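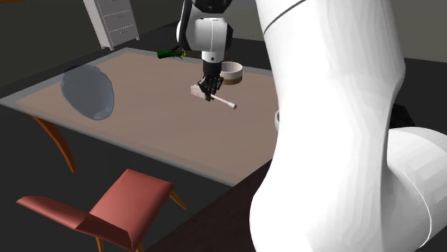

# Setting up a tabletop pick task in Soneo with the Kalska arm pack

Written for Soneo as shipped in March 2023. Menu names may differ in later builds.

Soneo is a desktop simulator for manipulation work. The base license includes the physics engine, the renderer and a small object library. The Kalska pack is a paid add-on with a white seven-joint arm, a black multi-finger gripper and a set of furnished rooms. This page covers building a utensil pick from a dining table, from an empty project to a repeatable batch run. Notes on where the pack falls short are placed at the step where they matter.

## Before you start

You need:

- Soneo with an active Kalska license
- a graphics card with enough memory to hold a furnished room (the default room will load on a small card, but the frame rate drops when shadows are on)
- the Nair controller, installed as a separate package
- 70 GB of free disk space if you intend to keep recorded runs

Nair is optional for viewing scenes and required for moving the arm. Install it after the Kalska pack. If it is installed first, it does not register the gripper and the finger joints stay locked. Reinstalling Nair clears the problem.

## 1. Create the project

Open Soneo and select **File > New > Manipulation**. Choose *Furnished room* as the base and *Dining table* as the work surface. Leave the units in meters. The importer accepts millimeters, but the grasp planner reads them as meters and places its targets far outside the room.

Save the project before adding anything. Relative paths to meshes are written at first save, and objects added earlier keep absolute paths that break when the project is moved to another machine.

## 2. Mount the arm

Drag **Kalska Arm** from the library onto the floor plane. It snaps to the nearest valid mount. For a dining table, the default mount puts the base very close to the table edge, and the upper links take up a large part of the view from any camera on that side. For policy training this can be useful. For inspecting the grasp, add a second camera on the far side of the table.

Set these values in the **Mount** panel:

```
base_height: auto
clearance_check: on
self_collision: on
start_pose: raised
```

The `raised` start pose keeps the gripper above the tallest object on the table. With `folded`, the first motion can sweep sideways through whatever is on the surface.

## 3. Place the objects

A scene with one object is good for checking calibration and little else. For a pick test, use a target and several distractors. The pack's kitchen set has bowls, flat-headed utensils, vessels and vegetables, which gives a reasonable spread of shapes.

1. Add the utensil and rotate it so that it lies diagonally to the table edges.
2. Add a bowl close behind the utensil. The gap should be narrow enough that a wide-open gripper has to account for it.
3. Add a vegetable farther back, out of the approach path.
4. Add one translucent vessel toward the end of the table.
5. Press **Settle** and wait for the status bar to read *At rest*.

Do not skip the settle step. Objects are spawned slightly above the surface, and a run started early will record them falling.

The translucent vessel is there for the depth sensor. Skiren, the rendering module in Soneo, offers two depth modes. *Ideal* returns exact geometry for every surface, including translucent ones. *Sensor* drops or distorts returns through translucent material, in the way a physical depth camera might. Tune the grasp in *Ideal*, then switch to *Sensor* before collecting results.

## 4. Define the grasp

Select the utensil and open **Grasp > Annotate**. The planner proposes candidates along the length of the object. For a utensil with a wide head and a slender handle, the candidates fall into three groups: head, junction and handle.

The junction, where the head meets the handle, is the best starting point. It sits closer to the center of mass than the end of the handle, and the fingers have two different widths to close against. The drawback is that the gripper hides the contact area from most angles once it is in position. Turn on **Show contacts** in the debug overlay, or rely on the force readout.

Set the approach to vertical and align the finger opening across the handle. Then set the closing force:

```
approach: vertical
align: cross_axis
force_limit: 0.35
close_timeout_ms: 700
```

`force_limit` is a fraction of the gripper's rated maximum. Values above 0.6 push thin objects into the tabletop by a visible amount. This is a contact stiffness problem in the physics engine, and the pack documentation does not mention it.

## 5. Run a single pick

Press **Step** to move through the motion one stage at a time: approach, descend, close, lift. Check two things at the end of *descend*.

- The fingertips should be clear of the table. If the clearance indicator is amber, raise the grasp point slightly.
- The outer knuckles should be clear of the bowl. The collision check uses simplified hulls for the fingers, and these are wider than the visible mesh. A warning here does not always mean contact – open **View > Hulls** to confirm.

If the plan fails with `NO_IK`, the mount is too close or the wrist has reached a joint limit. Rotating the utensil by a small amount is usually enough. Moving the base is the more durable fix.

## 6. Run a batch

Open **Batch > New** and set the variation ranges. A workable first configuration:

```
episodes: 3000
target_yaw: full
target_offset_m: 0.08
distractor_shuffle: on
light_variation: medium
depth_mode: sensor
seed: 1033
```

Fix the seed for the first batch. Without it, a failed episode cannot be replayed from the log.

Furniture is static by default. Chairs and cabinets stay where the room template puts them, and the batch tool varies only what is on the table. To vary the rest of the room, enable **Room shuffle** in the Kalska panel. Load time per episode increases noticeably, and the setting has no effect on grasp results unless the policy under test uses the room camera.

## 7. Read the results

The batch report lists each episode as *lifted*, *slipped*, *missed* or *aborted*. Treat *lifted* with some care. Soneo marks an episode as lifted when the target leaves the table, including when it is hanging from one finger. Add a hold check:

```
hold_check: on
hold_seconds: 2
max_tilt_deg: 25
```

Aborted episodes are excluded from the success rate. If there are many, the rate will look better than it should. Compare against the total episode count when reporting.

## Assessment

The arm model and the furnished rooms are the reasons to buy the Kalska pack. Joint limits are enforced consistently, and the gripper linkage moves as a linkage instead of a pair of sliding blocks. The kitchen set is small, and users who need many variants of one object will have to import their own.

The weak points are the coarse finger hulls, the thin-object contact behavior and the install order with Nair. A hull update is listed for the May release. Projects made with the current hulls will need their grasps annotated again after that update, so keep a copy of the original annotation file.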